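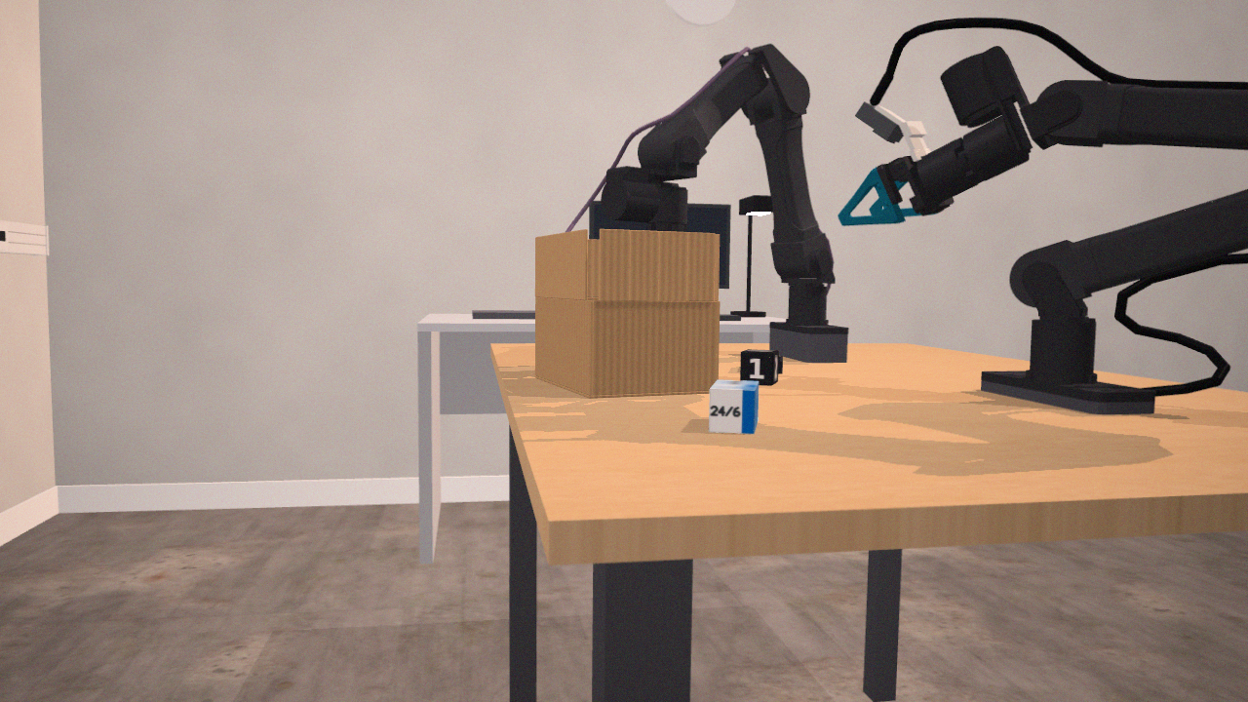
Drollside Cube Transfer, Simulated Set
Data card, release of 10/18/18

Summary

Drollside is a set of simulated manipulation episodes prepared by the Abeysekara group for the study of policies that must pick a numbered cube from a tabletop and place it in an open cardboard box. The set supports one question: whether a policy trained only on rendered views can keep track of a cube when its printed faces are turned, shaded or partly hidden.

Contents

The release holds 1,189 episodes. Each episode contains rendered views, joint positions, gripper commands and the pose of every cube at each step. Nearly 2,000 episodes were generated; those in which a cube left the tabletop before the first grasp attempt were removed. Failed grasps were kept and are marked as such in the episode index.

The episodes are divided as follows:

Training: 1,000
Held out: 189

The division was made by starting layout, so that no held-out layout appears in training.

Method

Episodes were produced with the Stuvico scene builder and controlled through the Trundov interface. Cube positions and orientations were drawn at random at the start of each episode, within the reach of the arm carrying the gripper. The operator's commands were recorded and then replayed in the simulator to produce the final views. Replays that did not match the original cube poses within the set tolerance were discarded.

Two kinds of view are supplied. The room view is fixed. The wrist view moves with the gripper and is stored in its native orientation – users who prefer an upright picture should apply the rotation listed in the episode index.

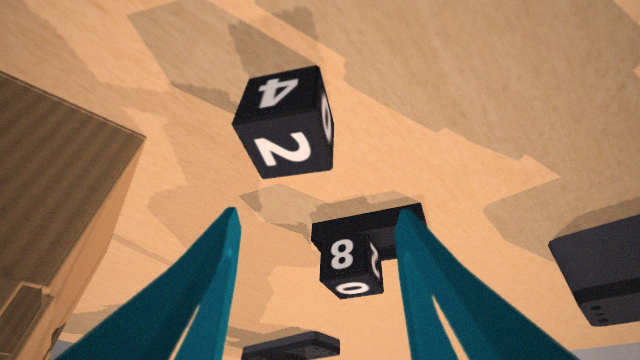 Face reading was the weakest part of the baseline. The policy was given the wrist view and asked to name the target cube before closing the gripper. Orientation is the main difficulty: a single wrist view may hold one black cube whose 4 and 2 read upside down, and another, between the teal fingers, with its 8 upright and a 0 flattened by the angle. Blocky shadows on the tan surface add dark regions with hard edges, and the baseline sometimes took these for part of a black cube. Adding the room view reduced this error but did not remove it.

Known limits

Lighting is fixed within each episode. Contact between the fingers and the cube is simplified, and grip force values should not be compared with those from physical hardware. The cardboard box is treated as rigid, including its flaps. In 12 held-out episodes the target cube is fully hidden in the first wrist view. They are flagged and may be scored separately.

Use

The set is intended for research on grasp selection and object tracking. It has not been tested as a basis for control of a physical arm.

Contacts

Selvaraj Wickramasinghe – scene design and replay checks
Ramil Barredo – baseline training and episode index

Corrections to the index will be issued in February under the same release name, with a revised change list.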